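Seterico H3 Hand-Held Demonstration Gripper
Teaching tool for manipulation tasks shown by hand
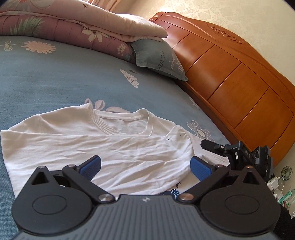

Folding task on a bed, view from the gripper-side camera. White T-shirt beneath the open blue grip pads, one sleeve folded across the front.

Overview

The Seterico H3 is a two-finger gripper carried by a person. The operator performs the task directly, and the unit records finger opening, tool pose and wrist video on one clock. No robot arm is required at the recording site. The recorded tool path is later replayed or used for training on an arm fitted with the matching H3-R end effector.

The finger linkage on the H3 and the H3-R is the same part. A grasp that is out of reach for the hand-held unit is out of reach for the robot, so unusable demonstrations are found at recording time.

Fingers and pads

Two black linkage fingers close toward the center line. Each ends in a replaceable textured pad. The standard pad is blue and is suited to woven and knit cloth, cardboard and most rigid household items. Replace pads in pairs. Mixed wear causes thin fabric to slip toward the older pad.

Pads are supplied in sets of 5 pairs.

Specifications

Maximum opening: 70 mm
Mass, without cable: 446 g
Cable length: 3 m
Fingers: two, linked
Actuation: manual trigger
Recorded channels: finger opening, tool pose, wrist video, event marks

Recording a cloth task

Soft goods are the most common use of the H3 and the most sensitive to operator habit. The settings below were worked out by Sharada Reddy and Elango Murthy at the Wivisthorpe test site.

Approach the garment with the fingers open and the pads facing each other across the fold line. Lower the tool until the pads press lightly into the surface below, then close. On a mattress, stop as soon as the sheet starts to give. Pressing further picks up the sheet along with the garment.

Lift before moving sideways. Keep the collar or hem being moved inside the camera view for the whole stroke. Release by opening fully, then raise the tool straight up.

Patterned bedding may be left in place. Training sets recorded only on plain surfaces transfer poorly to furnished rooms, and the bedding should be changed between sessions.

Mark the end of each fold with the event button. A missed mark can be added later in the Pundale review software.

Remote control mode

With the Pundale link module, the H3 drives an H3-R arm live. The operator's tool motion is sent to the arm and the trigger sets the finger opening. Use this mode when contact force at the robot must be recorded. For bed-height folding, hand-held recording is faster and is recommended first.

Supplied with the unit

H3 gripper, cable, one set of pads, calibration card, carry case. The link module is ordered separately.

Calibration

Run the card routine at the start of each session and after any pad change. Check the pivot screws at the same time. A loose pivot shows up as drift in the finger opening value with the trigger released.

Ordering and support

Technical questions: Rok Popescu, applications desk
Spare pads and cables: Jagadeesh Pinto, parts desk
The June firmware is required for the Pundale link module.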